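Trivus Sorting Bins: Set-Up Guide
Section 4. Getting the toy bins ready

This is the fun part! Once your bins are on the table, you can have a whole mixed pile of toys and bits sorted before lunch.

1. Set the two bins one behind the other on a flat work surface, long sides lined up.
2. Wipe out both floors with a damp cloth and let them dry.
3. Put your mixed items in the front bin. Keep the rear bin clear for whatever you pick out first.
4. Spread things into a single layer (balls will wander, so do them last).

Note: Blocks, curved plastic pieces, soft pouches and balls all go together happily in one load. A real jumble is great practice!

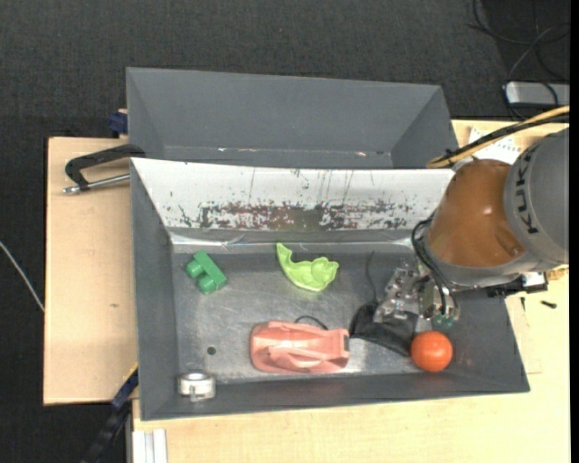

Can I still use a bin once the inside is scratched up?
Scuffs and scratches are fine and won't affect sorting. Replace the liner panel only if it cracks or comes loose at the seam.

5. Start with the hard, chunky pieces. They're easy to grab and they open up lots of room.
6. Move on to soft things. Lift a pouch by its thickest part and shake it gently, as small pieces love to hide underneath.
7. Finish with the balls, straight into a deep container.

Caution: Cords and strings can tangle around other items. Tuck them in or tie them off before you start, and keep long ones away from small children.

Caution: Do not stack full bins.

Spare liner panels are listed under part number 1322. Fitting one is covered in Section 5.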